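机器人社团交流区 » 课程设计与比赛 » 求助帖

【求助】分拣课设,勺子就是抓不起来,各位学长学姐救命

楼主:ilow_夜宵组
发表于 2022年12月18日

先交代背景。我们组选的题目是“杂物清箱”,老师Ekaette Iyamu出的题:一个浅口铁皮箱,里面扔一堆日用小东西,机械臂自己看、自己抓、自己搬到隔壁箱子。当初选它是因为题目描述只有一行字,我们天真地以为字少等于活少。

目前的战绩:马克笔没问题,玩具没问题,黄柄的那个工具十次里总能成几次。金属勺子,全军覆没。夹爪每次都很有礼貌地下去,在勺子上方合拢,然后空着手回来,日志里还写着“抓取成功”。我已经开始怀疑它比我更懂怎么写实验报告。

软件是组里自己写的,叫Uluta,名字是Kiros Woldemariam起的,他说不出含义,我们也不敢问。到现在一共跑了353次抓取,勺子的次数我不想单独统计。

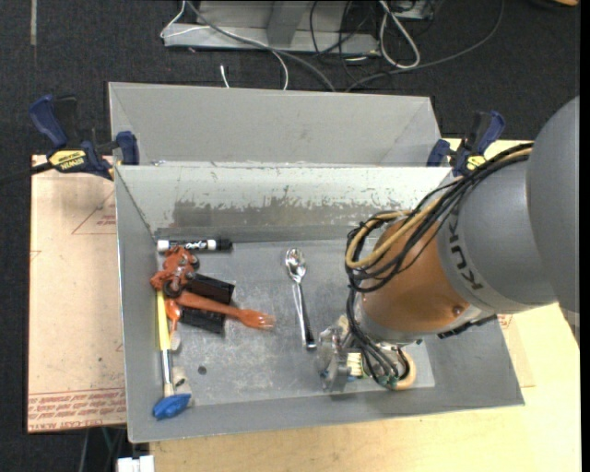
我们的工位,中间那把勺子就是本帖主角

深度图上勺子那一块基本是个窟窿,旁边箱底倒是清清楚楚。试过调曝光,试过换下降角度,还试过把勺子擦干净,结果更亮了,更看不见了。离验收还有5天,求指点。

——————

2楼:老张不老
反光呗,经典。拿张砂纸把勺子磨毛,或者喷点哑光漆,五分钟的事。

3楼:Chiamaka_O
反对楼上。磨勺子叫改考卷。去年有个组这么干,验收的时候Ekaette老师从自己饭盒里掏出一把新勺子扔进箱子,全组当场安静。

4楼:老张不老
那就把老师的勺子也磨了。

5楼:ilow_夜宵组(楼主)
谢谢两位,第二个方案风险略高。

6楼:Efe不吃香菜
先别急着怪深度。你的下降高度是按什么算的?勺子柄那么薄,平躺在箱底,你要是为了保护夹爪留了安全余量,指尖根本就没到勺子的高度。马克笔圆滚滚的当然抓得住。把余量打印出来看看。

7楼:ilow_夜宵组(楼主)
查了,余量大约11毫米。我现在想找个地方坐一会儿。

8楼:Efe不吃香菜
破案了。

9楼:Chiamaka_O
没破,只破了一半。余量调小了,指尖就会蹭箱底,箱底又不是绝对平的,你总得知道勺子到底在哪儿。建议别用勺子自己的深度,拿周围箱底的深度拟合一个平面,勺子的位置从彩色图里分割出来,往平面上一投就行。另外抓勺头那一端,碗沿翘着,比抓柄好下手。

10楼:Malabanan同学
路过问一句,为什么不用吸盘?我们组用吸盘,从来没有这种烦恼。

11楼:Efe不吃香菜
你们组吸叉子给我看看。

12楼:Malabanan同学
……我们组的题目里没有叉子。

13楼:Kiros_W
本人出来说两句。第一,Uluta是有含义的,我只是还没想好。第二,余量是我设的,因为第一周有人(不点名,发帖的那位)让夹爪以很快的速度去问候了箱底,我听见那一声之后晚饭都没吃。要调可以,先把速度降下来,再把力限开了。

14楼:ilow_夜宵组(楼主)
组内矛盾请组内解决。

15楼:Omolara_助教
路过的助教。两件事。
一,箱子夹紧了是好事,但每次挪动之后请重新标定。每学期都有人忘,然后来问我为什么整体偏了一截。
二,日志那个“抓取成功”是怎么判的?如果只看夹爪有没有执行完合拢动作,那它抓空气也算成功。看一下合拢后的开口宽度,勺柄薄,阈值要设得很小心,最好提起来之后再拍一张对比。

16楼:ilow_夜宵组(楼主)
助教好。第二条全中,我们判的就是“动作执行完毕”。所以期中报告里那个80%的成功率……

17楼:Omolara_助教
我什么都没看见。终稿里改掉。

18楼:老张不老
还是觉得砂纸快。

19楼:ilow_夜宵组(楼主)
汇报进度:余量调小,速度降到Kiros能正常吃饭的程度,平面拟合用了三楼的办法,抓勺头。连试几次,有一次真的提起来了!提到一半勺子转了个身,掉回去,压在叉子上。现在它俩叠在一起,我们有了一个新题目。

20楼:Chiamaka_O
恭喜。叠放的情况先抓上面那个,抓不动就拿指尖把它们拨开再看一次。Sakia组写过拨开的动作,代码在社团网盘里,注释全是抱怨,但能跑。

21楼:Efe不吃香菜
夹爪指尖贴点薄橡胶,勺子就不转身了。储物柜第二层有,用完登记。

22楼:ilow_夜宵组(楼主)
去拿了,第二层只有一张纸条,写着“橡胶已用完,老张”。

23楼:老张不老
我那卷砂纸还在,要吗?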